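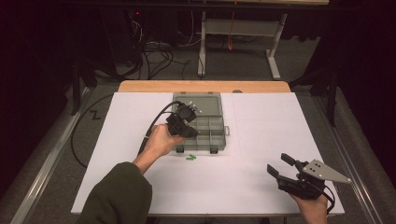
Skinach, Dezember | Von unserer Redaktion | Wirtschaft & Technik

SKINACH. Wer schon einmal versucht hat, einem Kind das Schleifebinden zu erklären, der weiß, dass man mit Worten nicht besonders weit kommt und irgendwann doch die Schnürsenkel selbst in die Hand nimmt. Ganz ähnlich hält es die Firma Plorker, die im alten Salinas-Gebäude am Ortsrand von Skinach daran arbeitet, Robotern alltägliche Handgriffe beizubringen. Wer dort etwas vormacht, nimmt in jede Hand einen schwarzen Greifer mit zwei Fingern und erledigt damit am Tisch, was die Maschine später einmal allein können soll. Zurzeit geht es um eine Aufgabe, die so unscheinbar klingt, dass man beim ersten Hören fast ein bisschen enttäuscht ist: ein kleines grünes Teil in eine durchsichtige Sortierbox legen und den Deckel schließen.

148 solcher Vorführungen sind für die Boxaufgabe inzwischen gespeichert, teilte das Unternehmen mit, 80 davon sind durchgesehen und für das Training freigegeben. Die übrigen sollen bis zum Jahresende folgen. Das Programm, mit dem die Aufnahmen geordnet, zurechtgeschnitten und an das Lernverfahren weitergereicht werden, stammt aus dem eigenen Haus und heißt Lesell (betont wird es auf der zweiten Silbe, darauf legt man in Skinach Wert!).

Unsere Redaktion durfte einen Vormittag lang zuschauen, und es war ein ausgesprochen freundlicher Vormittag, mit viel Kaffee und noch mehr Geduld auf beiden Seiten. Man stellt sich so etwas ja gern als große, blinkende Angelegenheit vor. In Wirklichkeit ist es dort meistens recht still, und die eigentliche Arbeit spielt sich auf einer weißen Tischplatte ab, vor der man steht und sehr langsam die Hände bewegt. Langsam muss es schon deshalb gehen, weil man durch die Greifer hindurch fast nichts fühlt. Was die Fingerkuppen sonst von selbst melden, ob etwas rutscht, ob es klemmt, ob der Verschluss eingerastet ist, muss man sich mit den Augen holen, und das strengt mehr an, als man meinen möchte.

Das grüne Teil ist klein und leicht gewinkelt, und gerade dieser Winkel macht es zu einem undankbaren Gegenstand. Packt man es an der falschen Stelle, dreht es sich zwischen den Greiffingern weg, packt man es zu fest, springt es davon. In der Firma haben sich dafür mit der Zeit allerlei Kniffe eingebürgert. Manche schieben es vorher ein Stückchen zurecht, andere warten lieber, bis sie den richtigen Ansatz gefunden haben, und greifen dann in einem Zug zu. Beide Arten werden aufgenommen und beide werden behalten, denn der Roboter soll später ja auch nicht immer dieselbe Ausgangslage vorfinden, und da ist es ganz gut, wenn er mehr als einen Weg kennt.

Überhaupt wird bei Plorker mit Fehlversuchen großzügig umgegangen. Fällt das Teil herunter und wird wieder aufgenommen, läuft die Aufzeichnung weiter, und in Lesell bekommt die Stelle einen eigenen Vermerk. Aussortiert wird nur, was für das Lernen nichts hergibt: Aufnahmen, bei denen mittendrin abgebrochen wurde, oder solche, in denen eine Hand so lange über der Box schwebt und überlegt, dass die Maschine daraus vermutlich vor allem das Überlegen lernen würde. Bei der Durchsicht schaut sich immer jemand den Versuch an, der ihn nicht selbst gemacht hat, und dabei gehen die Meinungen offenbar manchmal recht lebhaft auseinander.

Der Deckel ist dann noch einmal ein Kapitel für sich. Er lässt sich mit bloßen Händen in einer halben Sekunde zuklappen, mit den beiden Greifern wird daraus eine kleine Choreografie. Eine Seite hält die Box, damit sie nicht wegrutscht, die andere führt den Deckel herüber und drückt ihn nach unten, und dann kommt der Moment mit den Verschlüssen, bei dem am Tisch gern die Luft angehalten wird. Durchsichtiger Kunststoff ist außerdem für jede Kamera eine Zumutung, weil sich darin alles Mögliche spiegelt und die Kanten der Fächer hintereinander verschwimmen. Ausgesucht wurde die Box nach Auskunft der Firma gerade deswegen. Was mit einem matten Pappkarton gelingt, hieß es, sage über eine Werkbank voller glänzender Schachteln noch herzlich wenig aus.
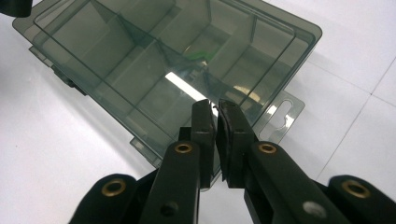
Warum man den ganzen Aufwand überhaupt treibe, wo doch jeder Betrieb so ein Kästchen von Hand zumachen könne, wollte eine Besucherin beim offenen Nachmittag im Salinas-Gebäude wissen. Sie habe selbst viele Jahre Kleinteile sortiert, und am schwersten sei ihr immer gefallen, dass jede Lieferung ein wenig anders ausgesehen habe als die davor. Wenn eine Maschine damit zurechtkomme, dann wolle sie gern noch einmal wiederkommen und sich das ansehen. Wenn sie aber nur die eine Box und das eine Teil beherrsche, dann könne man sich das Geld sparen.

Bei Plorker nahm man die Frage dankbar auf, sie trifft ja auch den Punkt, an dem dort gearbeitet wird. Ein fest programmierter Ablauf kommt ins Stolpern, sobald die Box ein paar Fingerbreit weiter links liegt oder schräg zur Tischkante. Aus den Vorführungen soll das Verfahren lernen, worauf es beim Hineinlegen und Schließen ankommt, ganz gleich, wie die Dinge gerade liegen. Deshalb wird zwischen den Aufnahmen umgeräumt, die Box wird gedreht, das Teil landet mal vor ihr und mal daneben, und auch die Leute an den Greifern wechseln sich ab. Wie gut das am Ende trägt, vermag in Skinach noch keiner zu sagen, und man verspricht auch nichts. Die ersten Läufe, bei denen ein Roboterarm die Aufgabe ohne menschliche Hand versucht, sind für das Frühjahr vorgesehen.

Bis dahin wird weiter vorgeführt, und zwar bevorzugt am Vormittag. Nach dem Mittagessen, so hat sich herausgestellt, werden die Bewegungen fahriger, und ein müder Lehrer ist eben auch für eine Maschine kein guter Lehrer. Eine Sitzung am Tisch endet inzwischen spätestens dann, wenn die Handgelenke sich melden. Leicht sind die Greifer zwar, aber wer sie eine Weile in der Luft gehalten hat, weiß sehr genau, wo sein Unterarm anfängt und wo er aufhört. (Der Autor dieser Zeilen durfte es selbst probieren und hat das grüne Teil im dritten Anlauf immerhin in ein Fach bekommen, wenn auch nicht in das vorgesehene. Der Versuch wurde mit großer Herzlichkeit gelöscht.)

Als Nächstes stehen nach Angaben des Unternehmens Boxen mit anderer Fächereinteilung auf dem Plan, danach sollen mehrere Teile nacheinander einsortiert werden. Auch das Öffnen der Box soll eine eigene Aufgabe werden, mit eigenen Aufnahmen, denn einen Verschluss aufzuhebeln verlangt einen ganz anderen Griff als das Zudrücken. Wer den Ablauf einmal aus der Nähe sehen möchte, kann das beim nächsten offenen Nachmittag im Salinas-Gebäude tun, der Termin wird am Eingang ausgehängt. Los geht es um 15 Uhr, der Eintritt ist frei, und ausprobieren ist ausdrücklich erwünscht.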